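Hosten技術通信 標準化欄
シミュレーション収録手順書 改訂のお知らせ

台所環境での把持動作の収録について、手順書を改訂した。適用は6月収録分からとする。今回の改訂は、エピソード開始時の姿勢、接触前の確認、手先カメラ視点の記録条件の三点に及ぶ。旧版で収録した1,341エピソードは破棄せず、版番号を付けて別管理とする。

開始姿勢については、グリッパを全開とし、指の間に物体がない状態を必須とした。旧版では「適切に開いた状態」とだけ書かれており、Grevidia側の検収で解釈が分かれた。

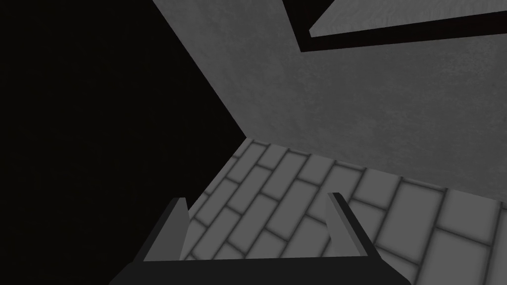 開度は指令値ではなく関節の実測値で判定する。指令値のみを記録したファイルは受け付けない。また、開始から20ステップの間は手先の並進を禁止し、物理演算の初期過渡が収まるのを待つ。この区間は学習データから除外するが、ログからは削除しないこと。

接触前の確認は、引き出しや扉のつまみを対象とする作業に適用する。両指がつまみの両側に位置し、かつどちらの指も触れていない時点を「接近完了」と定義し、イベントとして記録する。閉動作の指令はこのイベントより後に限る。接近完了を経ずに接触が生じた場合、結果として扉が開いても成功とは数えない。

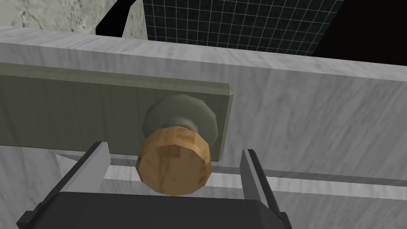 第18号 標準化欄(続き)

つまみの衝突形状は描画形状と別に定義されていることがある。Taltaの資産では描画側が多面体、衝突側が円柱という組み合わせが残っており、接触判定の時刻がずれる。収録前に両者の差を測り、資産の版番号とともに設定ファイルへ記載する。差の許容値は付属書Bを参照されたい。付属書Bの改訂案はMaxence Cordierが取りまとめた。

視点の記録条件では、画像だけを根拠に手先位置を注釈することを禁じた。注釈には必ず同時刻の手先姿勢を添付する。

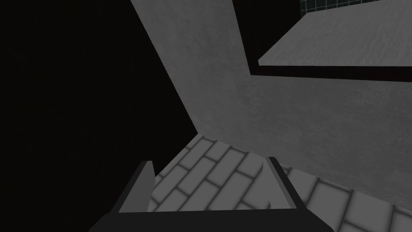
暗部の扱いは、照会が最も多かった項目である。Tekinでの試行では、128件の注釈のうちほぼ20件で、黒い領域を壁とするか空間とするかが作業者間で一致しなかった。改訂版では、質感が読み取れない領域を「不明」とし、推測による区分を認めない。画面の左側が黒く沈み、グリッパの基部や左指の輪郭がそこに紛れるような視点では、輪郭をセグメンテーション出力から取得する。明るさを補正した画像を注釈に用いてもよいが、原画像を正本とし、補正値を併記する。

旧版からの移行に関する照会は、エピソード番号と資産の版番号を添えて、標準化担当のNoémie Beaulieuまで。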